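Mail-in Gear and Mechanism Servicing: Frequently Asked Questions

Pumphrey services small mechanical movements and gear trains for hobbyists, collectors and schools across Australia. Most of our work arrives by post. The answers below cover what we take on, how to pack it and what happens once it reaches the bench. If your question isn't covered, use the contact form and include the make of the item if you know it. 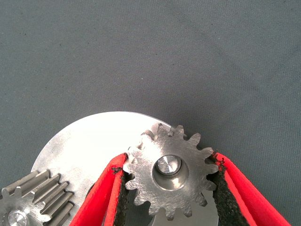
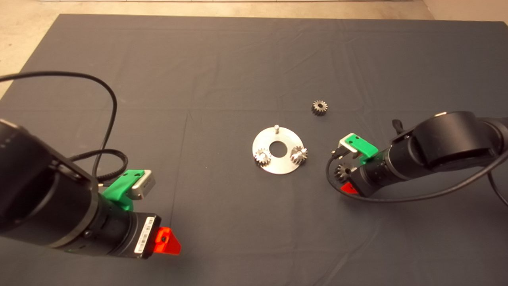 Small steel spur gears and a round metal plate, on grey cloth.

What do you service?

Clockwork motors, music box movements, barographs, hand-cranked demonstration models, kitchen timers and small gearboxes. We also cut single replacement gears to a sample. We don't work on wristwatches, anything connected to mains power, or bicycle hubs.

Do you service Vindance and Nusside movements?

Yes to both. We hold most wearing parts for the Vindance range, including mainsprings and click springs. Nusside stopped supplying spares to the trade, so parts for those are made here or taken from donor movements. Allow extra time for a Nusside. If you have an incomplete one in a drawer, send it along with the job and we'll use what we can.

How do I send my item in?

Fill in the booking form first. You'll get a job number by email. Write it on a slip of paper and put it inside the box, not only on the outside, as labels do come off in transit. Let the mainspring down fully before packing if you know how to do this safely. If you don't, leave it wound and tick the box on the form.

Wrap the movement in clean tissue, then bubble wrap, and use a rigid carton. Please don't use shredded paper or loose foam beads. They work their way into the teeth and we charge cleaning time to get them out.

My mechanism is already in pieces. Will you still take it?

Yes. Put the screws in one small bag and the wheels in another, and tape both bags shut. Don't try to reassemble it for the trip. If you took photos as you dismantled it, attach them to the booking form. A phone snap of the original layout can save an hour at the bench.

Can you tell whether a gear needs replacing from a photo?

Sometimes. A missing tooth or a bent arbor will usually show. Wear on the working side of the teeth often won't, and neither will a bore that has gone slightly oval. We'll give an opinion from photos at no charge, but we only quote after we've had the part under magnification.

What do I need to supply for a replacement gear?

The old gear, even if it's damaged, and the gear it meshes with. Without the mating gear we have to guess at the tooth form. If the original is lost, give us the tooth count and outside diameter of the mating gear and the distance between the two shaft centres, measured with calipers. A ruler isn't close enough.

How long does it take?

A standard clean and oil is 2 weeks from the day it arrives. A replacement gear is 4 weeks. Schools sending in class sets should book before the end of term, when the bench fills up.

What does a standard service include?

Full strip-down, ultrasonic clean, inspection of pivots and teeth, polishing of pivots where needed, reassembly, oiling and a test run. Cases and dials are dusted only. We don't replate, repaint or polish visible metal unless you ask, and we'd suggest you think twice on anything old, as original finish affects resale value.

What oil do you use?

Flundine light for pivots and Flundine grease for mainsprings and worm drives. Gear teeth in most clockwork are left unlubricated on purpose. Oil there collects dust and turns into grinding paste. Please don't spray your movement with household lubricant before sending it. It has to be completely removed before we can start.

How often should a movement be serviced?

It depends on the use. One that runs every day in a dusty room needs attention far sooner than one behind glass. Stopping early, running slow or a change in sound are all good reasons to book it in.

Do I get the old parts back?

Yes, in a labelled bag with the finished job. If you don't want them, say so on the form and we'll recycle the metal.

Can I drop off or collect in person?

Yes, on Saturday mornings by appointment. There's no counter service on weekdays. Parking is at the rear of the building, off the laneway.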